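Re: Dillo reprint volumes - indexing the backup stories
Posted in August, 9:42 PM
By: listmember, Dillton

A listmember wrote:

> I've been trying to finish the checklist for the Hollus backups and I'm
> stuck on how to treat the two-page fillers. The Naidoo index gives each
> of them its own entry, but the table of contents in the Dillo reprints
> only lists the lead story and the main backup. If I go by Naidoo I end
> up with 994 entries. If I go by the reprints it's closer to 700. Which
> one are people using? I would rather not redo it a third time.
>
> Also, does anyone know whether the second reprint volume is complete?
> Mine seems to jump from the end of the lighthouse story straight into
> the underwater city, and I remember something in between.

I use the Naidoo count, with a few changes. The reprint contents pages were put together to sell the books, and they leave out anything that didn't have a title on the splash page. Plenty of the fillers had no title at all. The Naidoo index uses the first line of dialogue when there is no title, and that works well enough for finding things. I put those in quotes in my own list so I can tell them from the real titles at a glance.

Where I part ways with Naidoo is on the text pages. Each issue had one page of prose, for postal reasons, and the index counts some of them and skips others. I can't find a rule behind it. The ones with a spot illustration are mostly in, but there are illustrated ones missing from the second year and at least a couple of plain ones listed in the fourth. I took all of them out and made a separate list. If you do the same, your total will come down, but it won't come down anywhere near 700.

On the fillers themselves, I would give each one its own entry even when it's only two pages. Several were reprinted later on their own, in the annuals and in the digest, and if you have them folded into the main issue entry there's no good way to link the two. I learned this when I was working on the digest and had to go back and split 300 entries that I had lumped together. It took most of a winter.

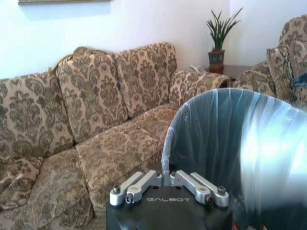
For the genre field, I have settled on one main term and one optional one. Naidoo allows as many as you like, so you get stories marked as fantasy, adventure, science fiction and mystery all at once, and then a search on any of them brings back half the run. The Hollus backups are nearly all fantasy with something else mixed in. The lighthouse story I have as fantasy; mystery. The underwater city is fantasy; adventure, though the last chapter is closer to science fiction once the machines are explained. I left it alone for the sake of keeping the serial consistent.

Characters are harder. My rule is that a character gets listed if they speak or if the plot needs them. Villains go at the end after a semicolon. I don't list crowd members, palace guards or the talking birds, except for the one bird that comes back in the later serial and is given a name. People who show up only in a flashback go in with (flashback) after the name. If they show up only on a statue or in a painting I leave them out and mention it in the notes.

Now the second reprint volume. You're right, there is a story missing. It is the short one with the ferryman, and it ran in the issue between the lighthouse ending and the first underwater chapter. The first printing of the Dillo volume left it out, and the page numbers run straight through, so you can't tell from the book that anything is gone. The second printing put it in the back, after the cover gallery. You can tell the printings apart by the inside front cover. The first is blank and the second has a list of the other volumes in the series.

If you have the first printing, the ferryman story is also in the third annual, but be careful with that version. It was cut to fit. The original is 20 panels longer, and the cuts are mostly in the river crossing, so the ferryman's bargain doesn't make much sense. The annual also changes his last line. In the original he asks for the coin back. In the annual he just waves. I would index them as two entries and note the second as an edited reprint.

The coloring is different too. The first reprint volume was shot from file copies and then recolored, and whoever did it gave Hollus a green cloak for the whole book. In the original issues it's green only in the first four appearances and dark red after that, except for one cover where it's blue. I don't have a field for this, so it goes in the notes. If anyone has a better place for it I would like to hear about it.

A few smaller corrections to the Naidoo index while I'm at it:

The job numbers for the third year are off by one issue, starting with the spring number. They get back in step at the end of the year.

The story listed as "Who Calls From Below?" is "Who Calls Me From Below?" on the splash. The shorter title is from the cover blurb.

The letters page in the last issue is listed as two pages. It's one page - the facing page is a subscription ad with the same border.

The one-page maps are listed as pin-ups. I changed mine to maps, but only because I wanted to pull them out as a group. Either is fine if you're consistent.

I can send my list to anyone who wants to compare. It's a plain text file with tabs between the fields, and it should open in whatever you use. The notes column is long in places and some spreadsheets will cut it off, so check the ferryman entry first. If that one ends with the part about the coin, the whole column came through.

I still need the page counts for the last two digests. If somebody has them handy, please count the story pages only and leave out the ads.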